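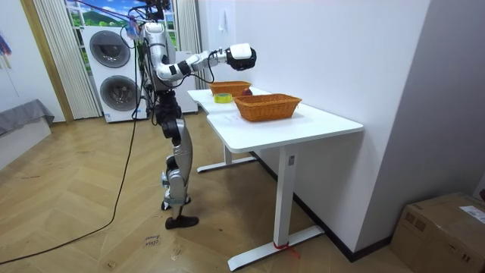 Two baskets, two white tables and a laundry corner: enough room to try a humanoid on sorting work.

Budgeting for a household robot: tips before you spend anything
By Meirion Mostyn
Updated 18/02/2019

Most people who write to me ask about the price of the robot. The robot is one line on the sheet. Write out the other lines first, then go and get quotes.

Start with the job
Put the job in one sentence. "Move small items from one basket to another" is a job. "Help with the laundry" is a dozen jobs, and each one needs its own trial. If a supplier can't show you your sentence being done with things like yours, keep looking.

Measure the room
Draw the floor plan with the furniture on it and the appliance doors open. Mark where the machine will stand and how far the arm has to reach. My own plan for the Plakcombe flat was wrong by the width of a table foot, and I had to redo the whole layout. T-shaped legs take up more floor than the tabletop suggests.

Cables
A machine that runs on a cable needs a route for it. Find the outlet first, then decide which side the cable comes off. Keep it out of the doorway. Ask for the cable length in writing – the one quoted for mine was for a different model.

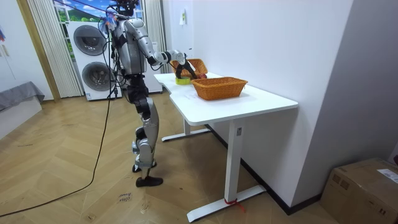

Tables are where you can save. Secondhand office tables are fine as long as they don't wobble. I paid 79 dollars apiece for mine from Uddale, delivered. Check that the top is level, push down on each corner, and tighten the bolts again after the first week.

Practice items
Use cheap things in different shapes. Fruit, rolls of tape and plain baskets cover a lot of ground. Open baskets with low sides are easier to reach into than deep bins. Buy a spare of anything woven, because rims get bent.

Getting quotes
Ask for the gripper, spare fingers, training and shipping as separate lines. For the same yearly service plan, Wattimena quoted me 832 dollars and Flarosdale 884. The second one included shipping both ways for repairs, so it was the cheaper of the two if anything broke. Read what the plan leaves out. Cables and gripper pads were left out of both.

Keep some 3 months of service cost set aside. Keep the shipping box as well if you have anywhere to put it – return freight in a box you have to buy new is expensive.

When to order
Lead times get longer in June, when schools place their orders. If you need delivery before then, have the floor plan and the outlet sorted first, and pay the deposit only once you have a ship date on paper.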